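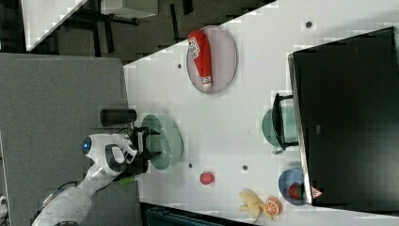 Home | Papers | Data | Code | Contact

Filed under: Robot learning / Data gathering

3. Collecting the Demonstrations

3.1 The tabletop task

We wanted a task that a person could explain in one breath and that a policy could still get wrong in plenty of interesting ways. Sorting food onto plates fits the bill. Each episode begins with a spoken or typed instruction such as "put the strawberry on the grey plate", and ends when the operator marks the item as placed or gives up. Figure 1 shows the table during collection, with the plastic banana bunch, the halved citrus and the small round red fruit lying directly on the white surface, the strawberry in its blue bowl, and the ketchup bottle on the large grey plate.

Figure 1. The Kuma tabletop during collection. The gripper is open over the pale green plate.

The objects look simple, but we were delighted by how much variety they bring. A bottle lying on its side has to be grasped across its body, and the best angle changes with every new layout. A bunch of bananas can be picked up in several sensible ways, and our operators used all of them. The strawberry is easy on the open table and much harder in a bowl, where the rim gets in the way of the fingers. Plates of similar colour also force the policy to pay attention to the words. "Green plate" on its own was ambiguous often enough that we asked operators to write "pale green" or "teal".

3.2 Operators and sessions

Demonstrations were recorded by 9 operators, most of whom had never driven an arm before joining the project. They used Boltix, our teleoperation software, which maps hand motion to the gripper and stores joint positions, gripper width and camera streams on a shared clock. A new operator practised until they could finish 2 layouts in a row without dropping anything, and then went straight on to real episodes. We kept the practice runs as well. They are labelled separately and turned out to be a lovely source of recoveries, where the fingers miss, back off and come in again.

In total we gathered 1000 episodes over 26 sessions. Most sessions ran in the morning, when the light from the windows was fairly even, although we left a few late afternoon ones in on purpose. Between episodes the operator rearranged the items by hand, following a layout card drawn by the Gamage scheduler. The card names a rough region for each object and leaves the exact pose to the person. We tried fully scripted poses early on and found the layouts too tidy – objects ended up square to the table edge and well apart from each other, and the first policies fell over as soon as two things touched.

3.3 What we kept and what we threw away

An episode was dropped only if a stream was missing or the clock had drifted. Slow, clumsy and roundabout demonstrations stayed in. Each one carries a quality mark given by a second operator, so that anyone training on the set can filter as strictly as they like. We also kept the clutter. The screen and its stand take up a good part of the workspace on one side, and they hide part of the teal plate from view. Moving them would have made the pictures cleaner, but a policy that has learned to work beside a large dark object is much more useful to us.

Instructions were checked for spelling and otherwise left as typed. Operators called the same item by different names, and we think this is one of the best features of the data. The policy in Section 4 was trained on the raw wording, with the Zasanex text encoder held fixed.

Related items
Boltix operator notes, April update
Layout cards and the Gamage scheduler
Kuma tabletop set: file format and splits
Training with the Zasanex encoder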